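Old tower, new memory

1 June 2018

I finally got back to the old tower. It had sat under the desk since February, when it stopped booting, and I kept telling myself I would drop it off at Bandcombe and let them sort it out. They quoted me 70 dollars just to look, so I'm doing it myself.

The side panel comes off first, then the case goes down flat with the open side up. I do the memory before the processor because I like having the space. There are two slots on this board. The manual calls for matched sticks, so I ordered a pair from Tristo for 13 dollars, shipping included.

The thermal paste is still on its way, so the socket stays empty for now. I left the power cables where they were. They could use some tidying, but that can wait until the board is finished.

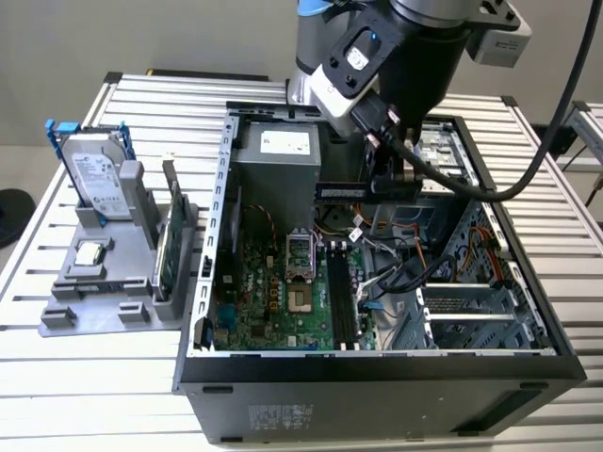 Once the paste shows up I'll put the processor in and close the bracket. After that I still have to find the screws for the side panel.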